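Reviews > Robot Kits > Two-Arm Sets > Bollier Himow

I put off buying a two-arm kit for years, mostly on account of the price, and then in May the Bollier Himow came down to $892 (it had been $1192 all spring) and I gave in. I've had it running most evenings since, and I'm happy to say I'm very fond of it!

Putting it together took me 7 evenings, which sounds like a lot, but I'm slow and I like to have the radio on. The printed booklet is lovely, with big drawings and plain wording, and the only step I had to do over was the second wrist. The white links bolt to the black motor housings without any forcing, and the purple cables come long enough to leave a nice generous loop by each base. My old Baumgart arm was forever tugging at its own wires, so I noticed that right away.
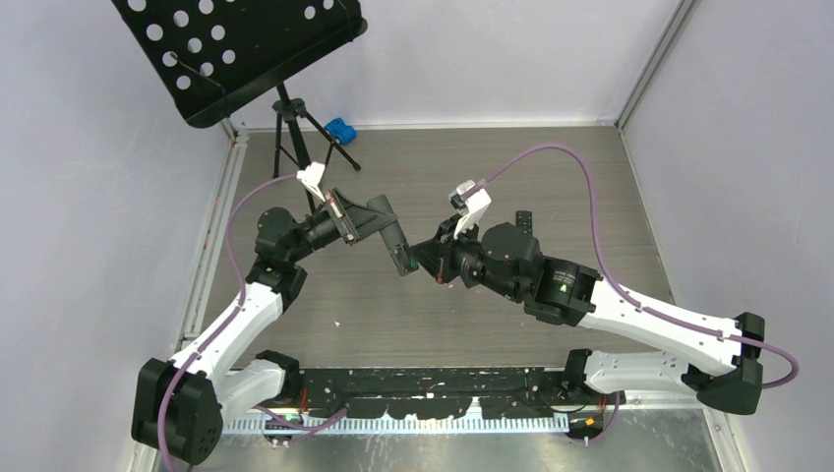 Living with it

Reach is good. With the bases at opposite sides of the table the grippers can get almost tip to tip in the middle, and that's what you want for handing things over. The fingers are the part I'd brag about to a friend – they taper down to a narrow point, so they'll go into tight places like the open end of a battery compartment, where the wide pads on my Wisside set never had a chance.

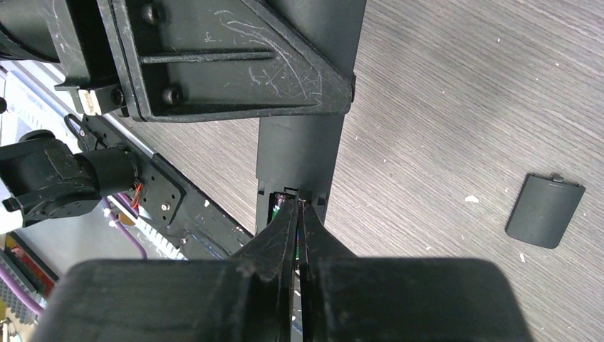
I do wish the black plastic were tougher, as it shows every scratch, and the spare fingers are a bit dear at $28 a pair. Still, small parts are where this kit makes me smile, and I'd buy it again at the sale price. At the full one I'd probably wait for May to come back around.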